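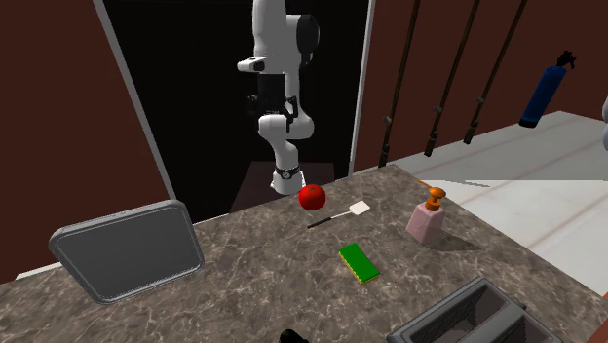
By Valtteri Hirvonen | Updated in February | Filed under: Home Electricity

Surge protector

A surge protector is a device that shields whatever is plugged into it from short, sharp jumps in voltage. These jumps, usually called surges or transients, may come from lightning striking near a power line, but a good many of them start inside the house itself, when a large motor such as the one in an air conditioner switches on or off.

Most household models rely on a small part called a metal oxide varistor, or MOV for short. At ordinary voltage it sits there quietly and lets almost no current through. When the voltage climbs too high, it begins to conduct and steers the extra energy away from your equipment, and then it goes back to resting again (a rather agreeable arrangement!).

Every surge wears the varistor down a little, so a protector doesn't last forever. Many have an indicator light that shows whether the protection is still working, and it's well worth a glance now and then, especially after a stormy spell.

A plain power strip may look much the same, but it only adds outlets. Check the label for a joule rating before you buy.

See also: Circuit breaker, Grounding, Voltage regulator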